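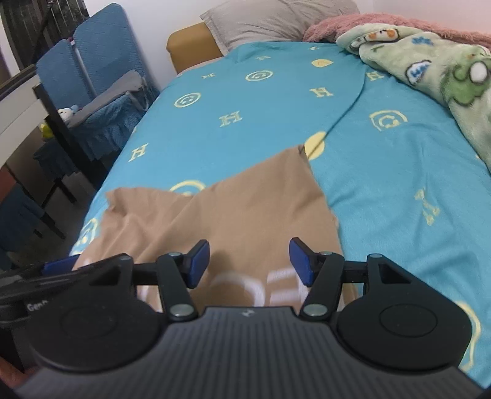 Le bleu, il est plutôt vert ou plutôt bleu, parce que sur mon écran je n'arrive pas à trancher et que j'ai déjà renvoyé deux draps cet automne ? Voilà le message reçu en octobre, et je comprends tellement la question que je commence par là. Il est bleu canard, avec du vert dedans. Le matin près de la fenêtre, je le trouve plus vert ; le soir sous une ampoule chaude, il devient nettement plus bleu. Si vous cherchez un vrai bleu marine, passez votre chemin (il y en a un très beau dans la gamme Ekberg, un peu plus bas dans le menu).

Drap Surico, coloris bleu canard, réf. 408
Percale de coton, existe en drap plat et en drap-housse
12 coloris au total, taies assorties vendues à part

J'ai mis du temps à faire entrer la marque Surico dans la boutique. J'avais un échantillon dans un tiroir depuis des mois, et puis j'ai fini par coudre deux bords et le mettre sur mon propre lit - c'est comme ça que je choisis à peu près tout ce que je vends, avec les inconvénients que ça suppose quand on a une maison pleine de linge dépareillé ! La percale a ce toucher un peu sec, un peu craquant, que j'adore en été. Si vous aimez les matières glissantes, prenez plutôt le satin.

Avec quoi le marier ? Je suis une inconditionnelle du marron. Un plaid, un gros gilet jeté sur le lit, une couverture chocolat, tout ce qui est brun ressort magnifiquement sur ce bleu-là, et ça réchauffe une chambre sans qu'on ait besoin de repeindre. L'écru marche très bien aussi. Le gris, moins, je trouve que ça éteint le drap, mais une cliente m'a soutenu le contraire et elle avait l'air contente de sa chambre, alors faites comme vous voulez.

Je m'en sers aussi pour une chose moins noble : trier et plier le linge. Chez moi la table à repasser est toujours encombrée et je plie tout sur le lit. Sur un drap de cette couleur, je repère tout de suite les vêtements foncés, les chaussettes marron, le pull brun qu'on perd d'habitude sur une housse sombre. Pour un haut, j'étale à plat, je lisse du centre vers les bords avec le plat de la main, je rabats les manches puis je plie en deux ou en trois selon le tiroir. La percale accroche juste ce qu'il faut pour que le vêtement ne file pas pendant qu'on lisse.

Dimensions et choix de la version

Le drap plat existe en 180 x 290, 240 x 300 et 270 x 300 cm. Le drap-housse existe en 90, 140, 160 et 180 de large, avec un bonnet de 30 cm. Mesurez votre matelas, surmatelas compris ! C'est la première cause de retour. Pour un matelas très épais, je conseille le drap plat, bordé bien serré, ou bien le modèle Huveteck qui a un bonnet plus profond (mais pas ce bleu, hélas).

Entretien

Premier lavage seul, à 40 degrés. Ensuite 40 ou 60, avec des couleurs proches. Pas de lessive à l'azurant, elle ternit les teintes profondes. Séchage sur fil de préférence, à l'ombre, ou au sèche-linge à température modérée en le sortant encore un peu humide. Le repassage, je m'en passe, et oui, ça se voit - la percale froisse, c'est sa nature. Si les plis vous agacent, un coup de fer à l'envers et c'est réglé.

La couleur bouge un peu au tout début, puis elle se stabilise. Le mien a passé deux étés et je n'ai pas eu envie de le remplacer. J'ai juste recousu un coin d'ourlet, à cause du chat.

Stock et livraison

Il me reste pas mal de 140 et de 160, très peu de 180. Je ne garde pas de grandes réserves, tout part de l'atelier Ghaffari qui s'occupe pour moi des ourlets et du conditionnement. Commande passée avant 14 h, colis remis le lendemain au transporteur, hors week-end. Pour une taie dans la même teinte, ajoutez-la en même temps, les bains peuvent varier légèrement d'un arrivage à l'autre.

Toujours un doute sur la couleur ? Demandez-moi un carré de tissu, je l'envoie par courrier simple dans une enveloppe. Posez-le sur votre lit, regardez-le le matin et le soir, et écrivez-moi si vous hésitez encore entre deux coloris.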